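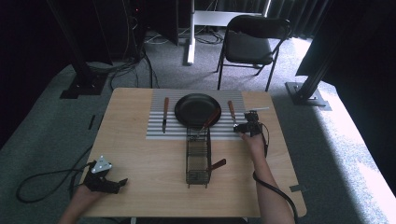
The utensil task at Guritport, with one gripper in each hand. The pan is on the ribbed mat and the wire holder is in front of it.

Keeping the grippers honest

Dale Pelletier does not like to begin before he has looked at the cables. He goes down on one knee beside the table, follows each black cable with his fingers over the carpet, and only then stands up and asks for the first run of the morning.

The cell he looks after belongs to Clendo, a small company in Guritport which teaches robot arms to do kitchen work. The arms themselves are in another room. In this one there is a wooden table, a mat, some kitchen things and two grippers held by hand. A person does the task with the grippers, the movement is recorded, and later the arms learn from it. If the grippers are badly adjusted, the arms learn from bad movements, and it can take weeks before somebody notices.

"People ask me about the software," says Pelletier. "I answer them about screws."

His routine is written on a card, in a plastic sleeve, and it has 20 lines. The first lines are for the jaws. He closes each gripper on a strip of paper and pulls. The paper must resist equally at the tip and at the root of the jaw. When it slides out at the tip, the jaw has begun to open like a beak, and he loosens the two screws at the base, presses the jaws together in a small vice and tightens again. The pads are cleaned with alcohol every day and changed after 53 hours of use, also when they look good.

After the jaws comes the cable. This was the weak part of the first version, which Clendo received in October. The cable left the gripper at a sharp angle, and when the operator reached across the table it bent always at the same place. Three cables failed inside the covering, where the eye cannot find the damage. The signal disappeared for a moment and came back, and for several days the team looked for the fault in the computer. Marín, who did most of the recordings then, found it by accident when she scratched her elbow and the signal dropped.

Now the cable of the right hand goes back along the forearm before it falls beside the table. The left one may lie in a wide loop on the carpet. Pelletier wants the loop to be generous – a tight cable pulls on the wrist, and the operator corrects for it without knowing.

The table is the next matter. Its position is checked against marks on the floor, and the mat is pressed flat with both palms. The spatulas and other utensils are not placed in the same way each time. They lie beside the pan, or they stand in the wire holder, and the operators are asked to vary the angle. The holder gives the most trouble. Its wires are thin, and a jaw which comes in too low can catch one of them. Pelletier files the lower corners of the jaws by a very small amount, and he checks them with his thumbnail for burrs.

A new operator practises for 7 days before the recordings are kept. Tudel, the newest, says the handles were easy and the flat metal blade was not. With bare fingers one slides it to the border of the table and lifts. With jaws one has to tip it first against a rib of the mat, and the movement must be calm.

Repairs are done at a bench in the corridor, under a lamp that Pelletier brought from home. There is always one spare gripper ready, already calibrated, so that a session can continue while he opens the other. Changing it takes him three minutes. The calibration after a repair takes longer: the jaws are opened fully, closed fully, and opened again to the width of a steel block, until the number on the screen agrees with the block each time. He writes the result by hand in a notebook, with the date and his initials. The last entry on the page when we visited was from Apr 17, 2025, and it said: left jaw, new pad, good.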